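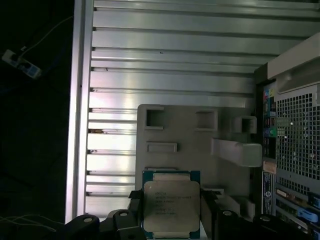
Furnden Parts Listings: README

By Catalina Sosa
22 October 2020
14 shares | 6 comments

We use cookies to remember your preferences. Accept | Manage

Hello and welcome! Furnden is a collection of secondhand computer part listings, typed up from the classified pages of two hobby newsletters, Mastis and Poltura. I started it because I wanted to know what people were asking for old processors, memory and cases, and then it grew on me (and all over my evenings, too).

What you get

There are 3,740 listings in one CSV file, listings.csv, one row per item for sale. If a seller offered a bundle, I kept it as a single row and put "yes" in the bundle column, so please watch out for those when you average prices. The columns are:

- id
- source (Mastis or Poltura)
- part_type
- maker, as the seller wrote it
- model, as the seller wrote it
- price, in dollars
- bundle
- notes

Missing prices

In 607 rows the price is blank. Mostly these say "make an offer" or "will trade," and I didn't want to guess! A blank is never a zero. Free items do have a real 0 in them, bless those generous people.

Spelling

Sellers spell things however they like. You'll find Xeon with a Z, and model numbers with the dashes in all sorts of places. I left every one alone in the model column. A cleaned-up version comes from the Slaoui script, slaoui.py, which you can run yourself and change to suit your taste.

Privacy

Names, phone numbers and street addresses were taken out before anything was saved here. If you spot one I missed, write to me and I'll fix it right away.

Changes

Version 2 adds the May issues of Poltura and corrects the part type on a batch of power supplies I had filed under cases. Thank you to everyone who wrote in about that, very kindly I might add.

Get the Furnden newsletter in your inbox. Sign up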